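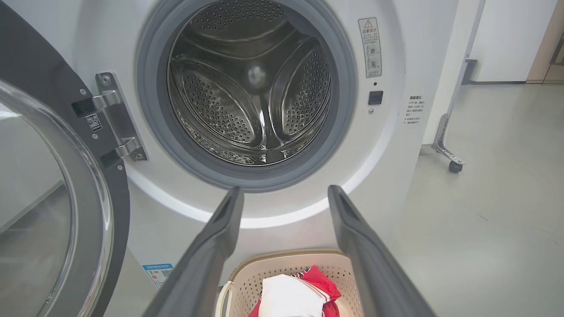 Filed under: Visiting / Tickets / Your Questions

Lestside Chamber Series - FAQ

Updated September 2024. Quick answers, more at the box office.

Where are the concerts?
Mutitlow Hall, all of them. Except the two late-night ones, which are in the studio downstairs. Check your ticket.

How many seats?
203 in the hall. Studio is 32, and those go fast.

Are seats numbered?
Hall yes, studio no. Doors open half an hour before.

I'm running late. Will I get in?
Between pieces, yes. Between movements, no. If the program opens with one long quartet you could be in the lobby a while - there's a speaker out there so you can at least hear it.
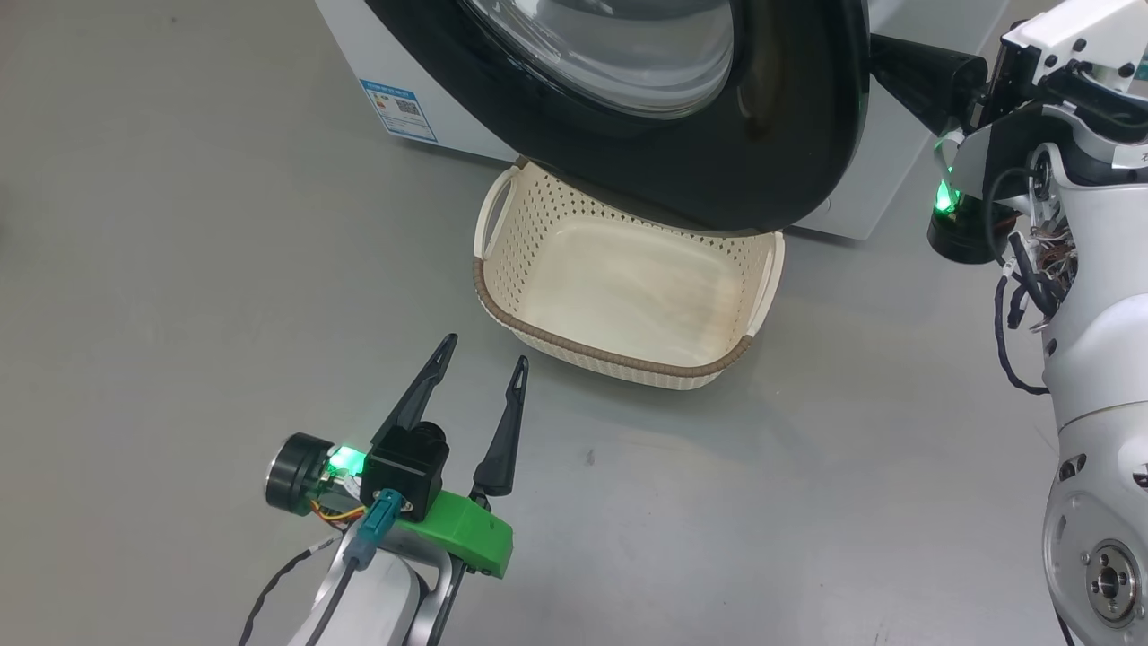
Washer with the door open, basket on the floor.

Who is playing this season?
The Drenum Quartet opens and closes. In between, a piano trio, a solo viola night, two song recitals. Full list on the season page. Program order can change on the day.

Is there new music on every program?
Nearly. The March concert is all Haydn. Everything else has at least one piece by a living composer, usually before intermission.

What's the Lumbantobing Commission?
One new string quartet a year, paid for by the fund of the same name. Over 1,000 scores have come in since it started. We do read them all, it just takes forever. Please dont email to ask where yours is.

Can I clap between movements?
Sure. Some people do, some don't.
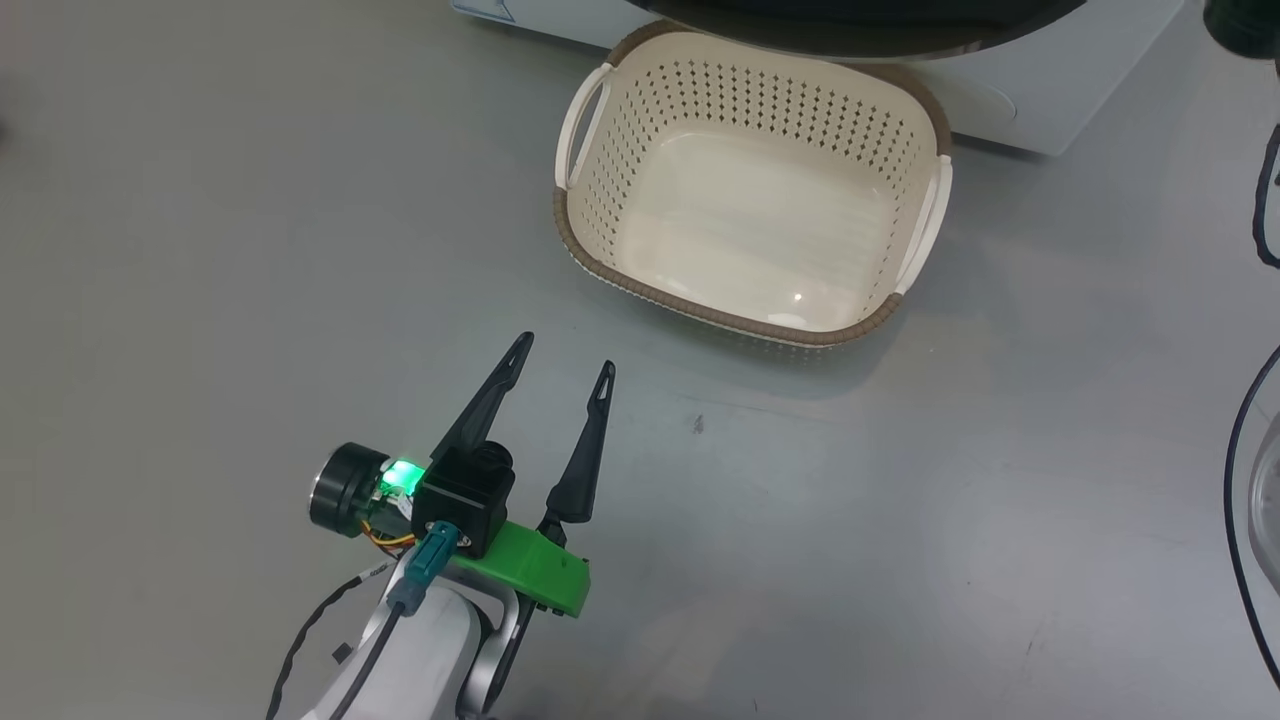
Basket with a woven rim, gray tabletop.

Do you record the concerts?
Most of them. Audio only, up on our site a few weeks later if the players agree. No recording from the seats please, phones off.

Can I bring kids?
Ages six and up in the hall. Studio nights run late and get loud (amplified cello last time) so twelve and up there.

Refunds?
Up to two days before. After that we can swap you to another concert if theres room. Cancelled by us - full refund, goes back to your card automatically.

Are there printed programs?
Free at the door. Song texts and translations are in there too. Large print, ask an usher.

Parking?
Street only, free after six. The bus stops right outside.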